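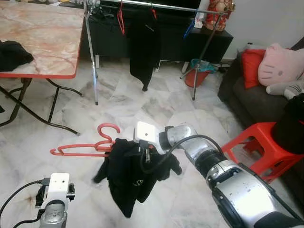

Subject: Re: Hangers or no hangers (was: drying in the lounge)
From: Wubit Moges
To: Dondmont Laundry and Linen list

Kidus Degefa wrote:

> I've been drying everything on hangers for 3 months now and I'll
> never go back. Shirt goes on the hanger the minute it leaves the
> machine, hanger goes on the rail, and when it's dry you carry the
> lot to the wardrobe. No pegs, no folding, no ironing. It's faster,
> it takes up less room and the clothes come out flat. I don't know
> why anyone still drapes. Liya's the same, she threw her pegs out.
>
> The Prakside rack has paid for itself. If your place is small put
> it in front of the telly cabinet, there's always a dead strip there.
>
> Kidus

Kidus, I'm glad it's working for you, but I've read this post in one form or another every winter I've been on the list and I still don't buy most of it. I gave it a proper go in the lounge, with a chrome rack, a handful of plastic hangers and a pile of black tops, and I'll go through your claims in the order you made them.

1. It's faster

Is it? Draping a T-shirt over a rail takes one movement. Putting it on a hanger means finding the hem, getting the hanger up through the body of the shirt, fishing the hook out of the neck and then squaring up both shoulders. If you push the hanger in from the neck instead you stretch the collar, and I have a drawer full of collars to prove it. Black tops are worse again, because at night I can't tell front from back until I find the logo.

Then there's what happens when you let go. A plastic hanger is slippery and so is a marble floor. Hangers end up down there, you bend to get one, and the shirt slides off the other. I'd like to see somebody do a full load and time the whole thing, including the bending. Wubit Berhe said last October that she would, and I'm still waiting.

2. It takes up less room

It takes up less rail, I'll give you that. You can get more tops along one rail side by side than you can laid flat over it. But a top on a hanger hangs at its full length, and it swings out at the front and the back. My rack has the usual splayed legs, so I've already lost the floor at each end before a single thing goes on it.

As for the "dead strip" in front of the telly cabinet, I don't think it's dead at all. It's where you walk, and it's where the cabinet doors open if you have doors. You also have damp sleeves hanging near a soundbar and whatever else is plugged in back there, and I wouldn't be relaxed about that. Ours has the laughing Buddha at one end and the tissues beside him, and the rail runs along the front of the lot. I shift the rack every time I want a cable. Obsa Negash keeps hers in the hallway and swears at it there instead.

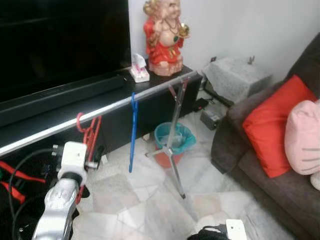

3. The clothes come out flat

Some do. A cotton shirt with buttons, hung while it's still heavy and given a tug at the cuffs, does come out better than it would off a peg. I've never argued with that one. But you wrote "the clothes", all of them, and that's where I get off.

Knits grow. I lost a good grey jumper this way and it now fits my brother. Anything with a wide neck gets those two little horns at the shoulders, and a thin moulded hanger makes them sharper. Tracksuit pants don't belong on that sort of hanger at all. And a top that goes on crumpled dries crumpled, hanger or no hanger. The flatness comes from shaking it out hard first, which you can do just as well before you drape it.

4. No folding

This is the claim I trust least. I still keep the folding table up beside the rack (the one with the pinky marble top and the red edge, for those who've been round), and it is never clear. Black things lie on the end of it waiting for a decision. If everyone in the house had the wardrobe space to hang every T-shirt they own, then yes, straight from rail to wardrobe. We don't. So the tops come off the hangers, get folded anyway, and the hangers go back on the rail, which means I've handled each top twice.

Carrying them off still on the hangers doesn't save much either. Grab one in a hurry and you get a fistful of shirt with the hook sticking out the side.

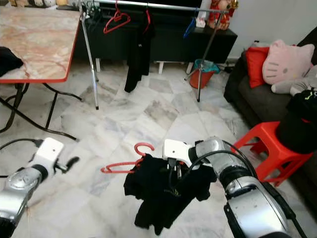

Black top, red hanger, all in one handful.

5. The rack has paid for itself

Against what? The Prakside is 179 dollars. My old pegs came in a bag for next to nothing and most of them still work. Somebody here once said a peg is good for 1,000 washes, and I didn't believe that either, but it would only have to be a fraction true. Unless you were feeding coins into the dryers at Demissie before you bought the rack, I can't see where the saving comes from. Happy to be shown the sums.

Where I've ended up, for what it's worth: button shirts and the good work tops go on hangers, everything else gets draped. I've kept 6 hangers out for the rack and put the rest back in the cupboard, where they tangle. Colours don't matter, though I've caught myself using the blue one for things that need to stay out longer.

Liya, did you really throw the pegs out, or are they in the garage? And has anyone had the Zudance hangers with the rubbery shoulders for more than one season? The packet says non-slip. I've read a lot of packets. I'd want to hear from someone who's used them with wet tops before I spend anything.

Wubit M.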